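About Godinho Toy Exchange

Welcome, and thanks for stopping by to read about us! We're a small toy exchange in Wascombe, and we've been cleaning, sorting and passing along secondhand toys ever since Ermelinda Tavares got tired of stepping over her grandchildren's blocks and started trading them with the neighbors out of her garage. That first Sunday she had 39 families in the driveway (and a very patient mail carrier). These days we have 600 member families and a proper storefront on Drakard Street, with a back room that is always fuller than we'd like.

How toys come in

You bring us what your kids have outgrown, in a bag, a box or your arms, and we take it from there. Everything goes through the sorting bins before it gets anywhere near a shelf. Chunky, bright pieces are the ones the little ones ask for, and they are also the ones that go missing under couches, so Valter Henriques keeps a drawer of odd parts and will happily spend a whole afternoon matching them up. Our metal bins have earned their scuffs and scratches, and we're rather fond of them.

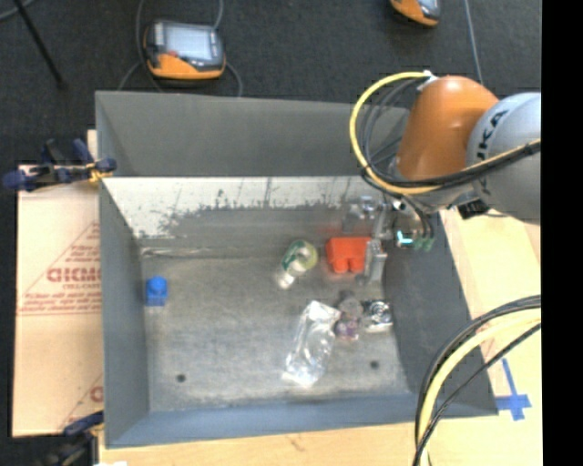
Who you'll meet

Dayana Pacheco runs the front counter and knows most of our members' kids by name, along with what they're into this month. Henrique Marinho does the washing and mending in back. Ermelinda still comes in most mornings to look over the puzzles, which she insists on putting together herself before they go out.

Joining

Membership is $40 a year for the whole household, and you can have six toys at home at a time. Come by any afternoon and Dayana will get you signed up. Bring the kids!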